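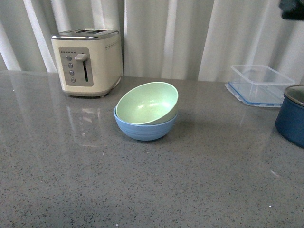 3.2 Standby consumption in shared kitchens

The second part of the survey dealt with small appliances that stay plugged in when they are not being used. Earlier work on household electricity has mostly treated the kitchen as one load, dominated by the refrigerator and the cooker, and has left the rest as a remainder. In shared housing the remainder is larger, as each tenant tends to bring a kettle or a coffee machine and few of these are removed when the tenant leaves.

Plug meters were fitted in the Sokthorpe buildings in September and read at ten-second intervals. After faulty records had been removed, 831 appliances were retained for analysis. An appliance was counted as being on standby when its power stayed above the detection limit of the meter, but below 2 per cent of its highest recorded value, for at least fifteen minutes. The fifteen-minute rule follows Koutsoukos and Tzanetos, who found that shorter windows pick up the cooling fans of microwave ovens and the pauses between heating cycles in slow cookers.

Appliances were sorted by type of control. The first group has purely mechanical controls, such as a rotary timer or a rocker switch, and draws no current when off. The second has electronic controls with a visible sign of state, for instance a lit display. The third has electronic controls without any such sign. The toaster in Figure 2 has four small round buttons on its front panel, beside the lever, and a faint green glow near the lower end of the lever slot. Sorting was done by eye from the outside of each appliance, and no casing was opened. Doubtful items were looked at by a second member of the team, and where the two readings differed the appliance was placed in a separate class and left out of the group comparisons.

Figure 2. Two-slice toaster with push-button controls on a kitchen worktop.

The groups differed less than expected. Standby power in the second group was higher than in the third, but most of the gap came from coffee machines with heated plates, and it narrowed when these were taken out. Toasters and kettles gave low readings in both groups, often close to the detection limit. For these types the length of time spent plugged in mattered more than the power drawn, and the plug was seldom pulled: tenants who were asked said that they unplugged an appliance when they needed the socket for something else.

A related question is whether tenants know which of their appliances draw current when idle. The questionnaire, prepared by Campos and translated by Margaritis, was sent to 2,310 addresses. Tenants were asked to name every kitchen appliance they believed to be using electricity at the time of answering. Refrigerators and oven clocks were named often. Toasters were almost never named — even by tenants who named the microwave oven standing on the same worktop. Answers did not vary clearly with age or with length of tenancy.

Two limits should be noted. The meters do not resolve very small loads, so the standby figures for the third group are probably too low. The Sokthorpe buildings also have a single electricity account for each floor, and tenants who do not see their own bill may behave differently from those who do. A comparison with the Nokimik buildings, where each flat is billed separately, is given in Section 3.4.

Where a kitchen had more than one appliance on the same extension lead, the lead was metered as a whole and the individual loads were estimated by the step method described in Section 2.3. Such cases are marked in the appendix and were not used in the comparison of control types.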